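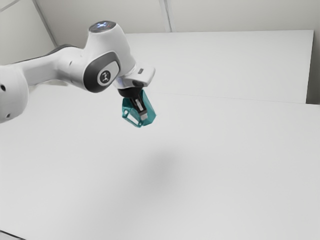 Home > Notebooks > Test kitchen > Sugar and pastry

Entries Recipes Suppliers Oven log Contact

Search the notebook Go

27 Feb 2022

Choux again, batch four, and this is the one! Finally a shell that stays up. I had nearly given up on the croquembouche for Bożena's parents and was ready to offer them a nice tray of eclairs.

What changed since January: less egg, and a much longer dry-out in the pan. Sándor kept saying my panade was too soft and I kept not listening. This time I stirred it over medium heat until there was a proper film on the bottom of the pot, then let it sit in the mixer bowl with the paddle going slow until I could hold my palm on the side of the bowl without flinching. Egg in by the spoonful after that. I stopped when the paste hung off the paddle in a V and had a good bit of beaten egg left over (went into my lunch).

Total paste came to 1,206 g. Piped with the plain 12 mm tip, wet finger to flatten the peaks. Craquelin on half of them, none on the others. The craquelin ones rise rounder and look gorgeous but they're a pain to dip, the caramel slides around on the crumbly top. Plain for the tower, craquelin for eating.

Oven: Réjean's trick of starting hot and dropping the temperature once they're puffed works in the deck oven. In the small Makent it browned the back row before the front had any color at all. Turn the tray late, never early. I opened the door too soon on tray two and they sank like old cushions. 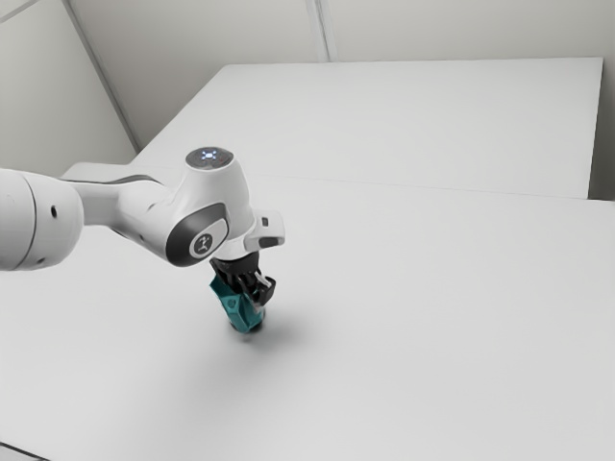
Filling. Made the vanilla cream with the Terkico paste and then a second one with coffee. Coffee wins, by a mile, I could eat it out of the bowl. It's a touch loose for a tower that has to stand through speeches though, so next time more cornstarch, or fold in some butter while it's still warm. Amanuel wants to try a bit of cardamom in it. Yes please.

Full trial fill used 2,767 g of cream, leftovers in the walk-in, labeled.

Caramel: dry method, no water, medium amber, pot straight into a cold bath for a few seconds. Rewarm low when it thickens. It went too dark on the third rewarm and tasted burnt, so two small pots next time instead of one big one. Burned my thumb, of course. Bowl of ice water next to the dipping hand, write it on the wall.

Built the cone freehand up to the fifth row and it leaned left. Edmund has a metal form he'll lend us. Oil it lightly!

To do:
- ask Wivulico about the finer sugar
- spun sugar test on a dry day
- fill shells the same morning, the overnight ones were soft underneath
- find a base board wide enough for the bottom ring plus almonds

Bożena tasted a coffee one and went back for two more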